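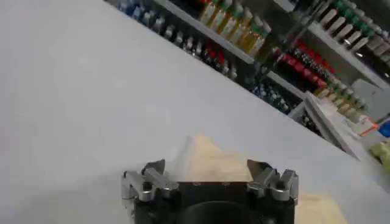
Clarumeck, Nov 1, 2019

**Refill store and packing room: second progress report to the Foravgate Fund**

**1. Period and scope**

The report covers work since the first report was accepted. It deals with the packing table, the bottle shelving, the stock layout and the packing materials. Spending is given in section 7. The delivery service, paid for from other money, is left out except where it affects the room.

The grant agreement sets four pieces of work:

| Item | Work | Status |
|---|---|---|
| A | Packing table and clear working surface | Complete |
| B | Bottle shelving, stocked and in use | Complete, one defect open |
| C | Shelf order and labelling | In progress |
| D | Packing materials and written packing method | In progress |

**2. Packing table (item A)**

The old table was taken out at the start of the period. It had a raised joint across the middle, and bottles put down on the joint could tip. The replacement has a broad white top without seams. It was chosen for its plain matt surface, on which drips and label scraps are easy to find and wipe up.

The table stands in front of the shelving so that orders can be picked and packed in one place. The first position was too close to the shelves: anyone picking from the lower rows had to lean over the table or crouch sideways. The table was moved back twice and its position is now marked on the floor with tape. The tape will be replaced by paint once the floor has been cleaned properly.

The working rule is that the table holds one order at a time, plus the card in use. Tape, pens, order slips and the hand scale are kept on a side shelf. The rule is being followed on most shifts. Order slips still collect on the table at busy times, and a tray on the wall has been asked for.

The surface has been cleaned daily with warm water and mild soap. Stronger cleaners were tried on the underside and left a dull patch, so they are not to be used on the top.

**3. Bottle shelving (item B)**

The white shelving was supplied by Sjögren and put up by our own staff. It is packed with rows of bottles above and below the main shelf board. The unit is fixed to the wall at the top and was checked for level before loading and again after loading. No change was found between the two checks.

Loading was done from the bottom up, heavier stock first. It took longer than planned because the bottles had been stored by delivery date and had to be sorted by product. Bottles with damaged caps or unreadable labels were set aside. In total 13 were withdrawn, emptied and sent for recycling.

One defect is open. A shelf support at the wall end does not seat fully in its slot. It carries its load without movement, but the supplier has been told and will send a replacement. Until it is fitted, that part of the shelf is kept to a single row in depth.

The shelf spacing suits the bottles now held. It does not suit the large refill containers, which remain on the floor of the back store. The first report suggested that these could be brought into the packing room. This is withdrawn. They are too heavy to lift on to the shelving safely, and floor space in front of it is needed for picking.

**4. Shelf order and labelling (item C)**

Bottles are grouped by product and, within each product, by size. The blue bottles on the upper tier are kept together at one end of the shelving. They are ordered less often than the rest, and keeping them at the end leaves the easiest reach for the lines that move fastest.

The remaining order is based on picking records from the Mivora stock sheets. Products that are often sold together have been placed next to each other where bottle height allowed. There are two cases where it did not, and in both the taller product has stayed on its own row.

Shelf-edge labels are the main outstanding task. A first set was printed on paper and lifted at the corners within a short time. A second set, on plastic strip, has been tested on one shelf and has stayed in place. The labels carry the product name, the size and the reorder point. Staff asked for larger type and for the reorder point to be set apart from the size, as the two numbers were being confused. Both changes have been made to the artwork.

Rows are filled from the back and picked from the front. Older stock is moved forward at each refill. Spot checks found that this was done correctly on the upper rows and less reliably on the lower ones, where it is harder to see what stands behind the front bottle. A short note has been added to the refill sheet asking staff to take the front bottles out before new ones go in.

**5. Packing materials and method (item D)**

Three types of sheet were tried as base pads and dividers for mixed orders:

- single-wall card, cut on site
- double-wall card, bought cut to size
- thin wood sheet, left over from another job

The wood sheet gave the firmest base but added weight and was slow to cut. It will not be used for outgoing orders. Single-wall card was adequate for small orders and bent under full boxes. Double-wall card performed well in both cases and has been adopted for base pads. Single-wall card is kept for dividers, where it carries no load.

Cutting on site produces uneven edges. These do not matter in a divider, but a base pad with an uneven edge can ride up at the side of the box and leave the bottles standing out of true. Pads should therefore be bought ready cut. A quotation for a pack of 200 has been received and is within budget.

The written packing method now runs to one side of a page. In outline:

1. Clear and wipe the table.
2. Pick the full order and stand it on the table.
3. Check caps and labels against the slip.
4. Lay the base pad, then the heaviest bottles, then the dividers.
5. Fill gaps with paper, close the box and move it off the table.

Step 3 was added during the period. Cap checks had been done at the shelf, where the light is poorer and the picker usually has one hand full.

**6. Test orders**

A set of 60 test orders was packed to the written method and sent out by the usual carrier to our own address. All the boxes came back. Leaks were found in two. In one the cap had not been fully tightened; in the other the cap was sound and the bottle had split at the base seam. The second case has been raised with the bottle supplier.

Packing time per order was recorded but should be read with care. Staff were learning the new layout during the test, and the shelf labels were not up. Times for the later orders were shorter than for the earlier ones. No target is proposed until item C is complete.

Breakage figures from before the grant are incomplete, and no direct comparison can be given. The Fund asked for one in its reply to the first report. What can be offered is a second test to the same method after the labels are fitted, which would at least show whether the present result holds.

**7. Spending**

Spending to date is roughly 64 per cent of the award. The table came in under budget. The shelving came in slightly over, on account of extra wall fixings needed behind the plaster. The difference was met from the saving on the table, and no transfer between budget heads is requested.

The main costs still to come are the printed label strip, the ready-cut pads and the lamp for the packing table. The lamp was not in the original list. It falls under room fittings, and we ask the Fund to confirm that it may be charged there.

**8. Risks and open points**

- *Shelf support.* Replacement awaited from Sjögren. Reduced loading remains in force.
- *Bottle seam failure.* One case only. Further bottles from the same delivery have been filled with water and left standing on trays. Results will be reported.
- *Stock rotation on lower rows.* To be checked again after the refill sheet has been in use for a full stock cycle.
- *Label artwork.* Final proof needed before printing. Product names must match the Mivora stock sheets exactly, including the short forms.
- *Floor marking.* Depends on a day when the room can be closed.

**9. Work for the next period**

The label strip will be printed and fitted first, working from the blue bottles along the shelving. The shelf support will be replaced when it arrives, and the level check repeated with the full load in place. Ready-cut pads will be ordered once the quotation is approved. The second set of test orders will be packed in December, and the results will be sent with the final account. A copy of the packing method, in the version then in use, will be attached.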